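Went along to the Larnero open house in July, mostly for the free parking and partly because Quyên Nông kept telling me their back office was worth seeing. It is! You come in past the packing benches (loud, very warm, smells like cardboard) and then somebody waves you through a door and it's a big dark table with everybody's stuff on it.

I loved that table. The shop floor was so neat I was scared to put my cup down, and then you get to the part where people sit and it looks like my kitchen on a school night. A mug with a printed pattern, its red coaster sitting next to it – so close! – plus papers, a crumpled white plastic bag, a red box toward the back. And the blue stuff, which I have the same trouble with at home, where it lives on whatever surface I used last.

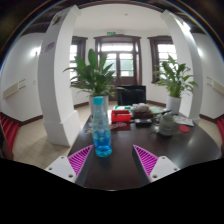
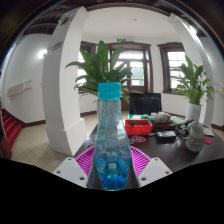 Nesrin Ağca told me over the cookies that a shared table only stays clear if each person has a drawer, and that at her old job they bought 4 of them and the mess was gone in a week. I'm not so sure. I have drawers. My drawers are full, and the table is also full.

We finished upstairs with the Storent shelving, 585 bins, every one labeled – I took a flyer and I've already lost it. Tour takes two hours if you ask questions, less if you don't. Go in the afternoon, the morning group had a line out to the street. Bring water, too, the machine in the lobby only takes coins.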